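News > Schools and Clubs > Press Releases

Rullville Student Robotics Club Opens Simulation Contest for Chess-Playing Grippers

RULLVILLE, 17 September 2023 - The Rullville Student Robotics Club has opened entries for the Erkovby Round, a contest in which students program a simulated robot gripper to move chess pieces. It is open to teams of up to 12 students.

All of the work is done on a computer. Each team gets the same gripper model, tabletop and board, and writes its own code for picking up a piece and setting it down on a named square. Runs are limited to 600 seconds.

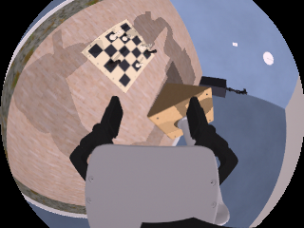 Simulated view of the two-fingered gripper and chessboard. Render: Rullville Student Robotics Club

"Students can try a grasp, see it fail and change the code in the same afternoon," said Anouk Martens, who coaches the club. "Knights gave us the most trouble last year - bishops were close behind."

Last year's winning team, Dadix, logged 641 test runs before the final. The software is supplied by Postma, a local company that also hosts the scoring page.

Entry is free. Teams can sign up at the club office in Rullville. The final will be held in May.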